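A Little Pink Goes a Long Way

Kitchen & Table, Winter issue
Monday, February 15, 2021

I have been painting kitchens in my head since November. Peach, then mint, then a yellow so loud it would have needed its own zip code. What I ended up buying was a bundle of drinking straws.

They were pink, real bubblegum pink, in a jar by the register at Mindel, the housewares store on the corner of the old market square in Kendholm. I brought them home, stood them in a glass on the counter, and the whole room woke up! I moved the glass to the windowsill and the windowsill woke up. By dinner I had carried it to every flat surface we own, and I had pretty much dropped the idea of paint.

So this is a feature about small pink things, the cheaper and sillier the better, and about the plain stuff that lets them sing.

Start with the table

White tables get called boring, and I will argue with anyone who says it. An off-white top with a matte finish is the friendliest thing you can put under color. Shiny white throws the light back at you and makes everything look like a dentist's tray. Matte just sits there quietly, warm and a little gray, and lets a straw be pink.

Yes, it shows things. A speck, a smudge, a single hair, they all turn up sooner or later. I keep a damp cloth folded by the sink and wipe when I think of it (less often than I should). I've come to like the faint cloudiness a pale top picks up anyway. It looks like a table people use.

If you can, hang something soft behind it. Pale blue-gray cloth is my favorite, and please don't iron it. Let it droop and crease. Cool cloth, warm white, and then one shot of pink in front: I could look at that all day.

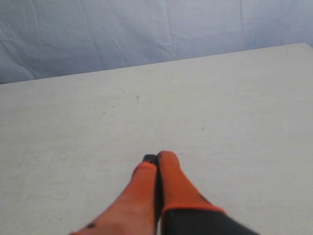
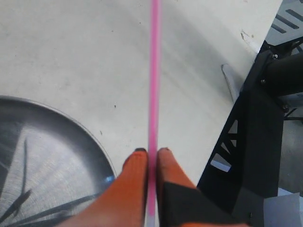
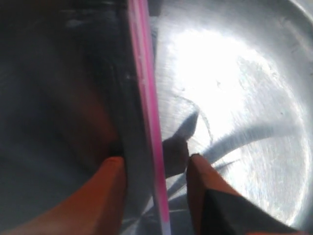
Steel is pink's best friend

I used to think pink wanted to live with other sweet colors, cream and lilac and so on. Then I left a straw lying next to a stainless steel pan and changed my mind on the spot. Steel has that brushed gray shine, with the fine rings inside and the rolled rim catching the light, and it keeps pink from going sugary. The two together look like a good diner.

Any steel pan will do. Mine is a Grutomon that came from a yard sale, and it has been through a lot of onions. A round one is nicest because the curve plays so well against anything long and straight. Set it down off to one side, where you only half notice it.

Look at the edges

My newest craze is clear plastic with a colored edge. You look at the flat of it and see next to nothing, maybe a smoky reflection, and then you catch it from the side and there's a line of hot pink running all the way up. I love this. It is pink for people who are scared of pink.

Once you start looking, you see colored edges on trays, coasters, picture stands and box lids. Turn them in your hand at the store before you choose, with the light behind you and then in front. The glow changes a lot, and some pieces go nearly white where the light hits.

How much is too much?

My rule is one pink thing per surface. I did try going further, with 60 straws in a big pitcher for a birthday lunch, and it was glorious for an afternoon. The next morning it looked like a craft store had moved in. I put most of them back in the drawer and left out one, in a short glass, next to the pan.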